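Customer messages in a two-person company: how fast should we answer?

Posted 12/29/21 by karnlow_desk

Hello everyone. I help to run a small online shop called Karnlow. We are two people. Customers write to us by email, by the contact form and now also by the chat button on the website, which we added in September. Before the chat button, people waited one day for a reply and were content. Now some write again after eight minutes and ask if anybody is there. In the evening I am cooking and my phone makes the noise all the time.

I do not want to remove the chat, as it brings orders. But we can't afford to pay a person for nights. Should we show opening hours on the chat, or use an automatic reply? And does an automatic reply make customers angry? English is my third language, so I apologise if the question is not clear.

taltside_repairs

Show the hours. We did it at our repair business and the complaints nearly stopped. Outside of the hours our chat button changes to a simple form with one line of text: "We are closed now and will write to you before noon tomorrow." It is important that you name a time and keep to it. "As soon as possible" means five minutes to the customer and two days to you.

For the automatic reply, I would use it only one time in each conversation. Ours was set up wrongly at the beginning and answered every message, so a woman who only wrote "thank you" received the same text again. She was not pleased, and I understand her.

Also take the chat program off your own phone, or at least turn off the notifications after dinner.

Ross

just get a bot, they are cheap now

ravetberg_home

I don't fully agree with the bot. We sell small things for the bathroom and kitchen, and we tried one for two months. It was good for "where is my parcel" and bad for everything else. What helped us more was to read through some 1000 old messages, which took most of a week. A large part of them were the same few questions about delivery, returns and the colour of a product. We wrote the answers on the product pages, in plain words, and added more photos.

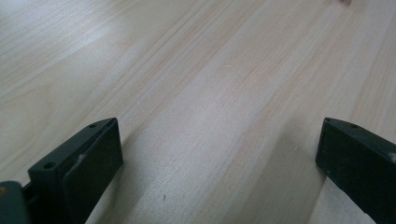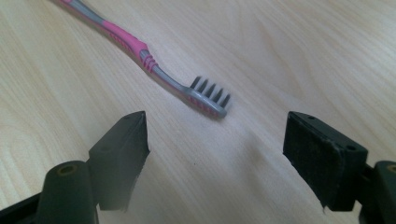
After this the chat became quieter, and the messages that still arrive are the ones where a person is really needed. I also keep a file of saved replies, but I always change the first sentence so it fits to what the customer wrote. If you copy the whole reply without reading, they notice it immediately.

One more point – check at which hour the messages arrive before you choose your opening hours. We believed ours came mostly at night, but the busiest time was lunch. My colleague and I now take lunch separately and the evening is free.

Comments

karnlow_desk: Thank you to all. I have put the hours on the chat today and will start reading the old messages next week.

taltside_repairs: Good luck. Remember to change the hours for the holidays, we forgot it last year.

guest: Does the closed form work on mobile too? On ours the button disappears completely.

This site uses cookies to keep you signed in and to remember your settings. By continuing to browse you accept our cookie policy. Accept | Manage settings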